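**1/9**
Vilelaのラボ公開日に行ってきた。2月、午後の部。見学は2班に分かれ、こちらの班の案内はRodrigo Teixeira氏。食料品の袋詰めデモについてメモを残す。

**2/9**
課題は、台上の食品を把持して紙袋に入れること。制御ソフトは社内開発のVulik。学習に使った教示は618エピソードで、すべて人による遠隔操作で収集したという。シミュレーションのデータは混ぜていない。

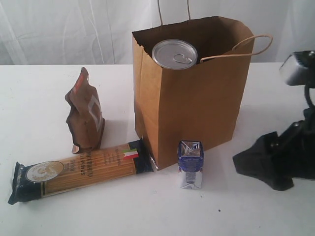 袋詰めデモの作業台。缶は紙袋の中、手前にスパゲッティと青と銀の小型紙パック。

**3/9**
対象物の選び方は妥当だと思う。剛体の缶、細長い乾麺、しわの寄ったパウチでは、把持の条件がそれぞれ違う。同じ指先で全部やるので、把持力の設定はどうしても妥協になる。Teixeira氏によれば、品目ごとの切り替えは入れていない。

**4/9**
指の閉じ量は位置指令で与え、力は電流値から推定する方式。指先に触覚センサはない。理由を聞くと、交換頻度と配線の取り回しとの答え。
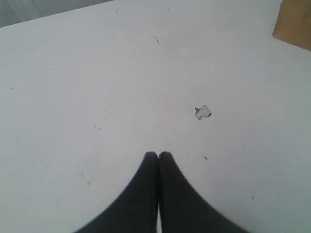

電流推定の場合、軽い物ほど接触の検出が遅れる。しきい値は固定だそうで、指を替えるたびに校正をやり直す。校正の所要時間は聞きそびれた。

**5/9**
手首カメラと固定カメラの併用。手首側は接近の最終段階で効くが、把持後は持っている物で視野が狭くなる。ここは固定側で補う設計。両者の時刻同期はソフトウェアのみ。 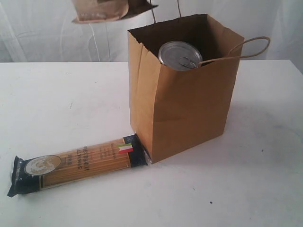 **6/9**
個人的に見たかったのは投入動作の軌道計画。Vulikは袋の開口部を矩形で近似し、その上方に中間点を置いてから下ろす。矩形だけなら話は簡単だが、紙紐の持ち手が開口部の右から外へ張り出しているし、先に入った缶の蓋は手前の縁より少し上に出ている。近似からはみ出す部分をどう扱うか質問したところ、現状は余裕高さを一律に足しているだけとのこと。持ち手の検出は次の版で検討。

**7/9**
缶の把持は側面を両側から挟む方式。吸着は試したが、蓋の凹凸があるので採用しなかったそうだ。プルタブの向きは認識していない。 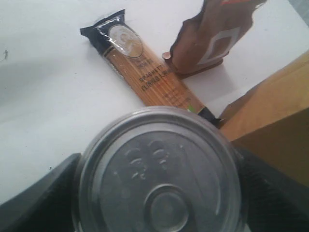 手首カメラの視点。缶を左右の指で挟んだ状態。

**8/9**
同じ班のMpho Van Wyk氏の質問が良かった。重い物を下に入れる順序は学習で出たのか、規則で与えたのか。回答は規則。品目リストに重量区分を持たせ、その順に並べるだけ。学習の範囲を把持と投入に絞ったのは、原因の切り分けを考えると理解できる。

**9/9**
配布資料は把持部の概要のみで、成功率の記載なし。評価は約900試行を終えた段階で集計中と聞いた。失敗の内訳(把持、搬送、投入のどこか)が出たら読みたい。隣室のSertonの搬送デモは時間切れで見られず。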